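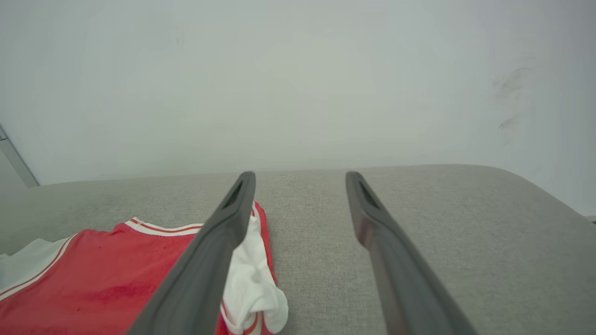

Jobs / Film & Comics Desk

Staff Writer, Superheroes and Other Sequels

Flivia needs a writer who can sit through a 98-minute origin story, stay for the scene after the credits, and file before breakfast. We cover comic book movies, the shows spun off from them, and the shows canceled before anyone remembered the password.

You'll write 3 reviews or features a week, most of them near 1,000 words. You'll also help Lena Sowa with our long-running reread of Soriano, a comic with four reboots and one good ending, which was later undone.
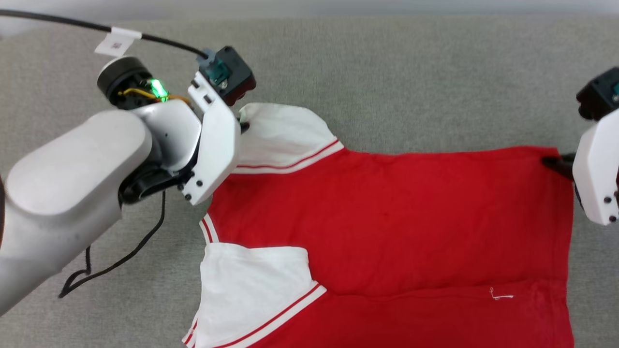

A red garment with white sleeves, one sleeve in the gripper.

We'd like to see some published work, blogs included. You should know your continuity and be willing to leave most of it out. Opinions are welcome. Opinions about aspect ratios will be edited by Musyoka Waweru, who has his own.

The job is full time and remote, with evening screenings when studios remember we exist. Pay is union scale. Snacks at screenings are between you and the theater.

Send two clips and one paragraph defending a sequel everybody hates to Adoración Tejada on the Film Desk by the end of December. Please don't pick Jeluvov 2 — we've had 92 of those, and she liked it to begin with.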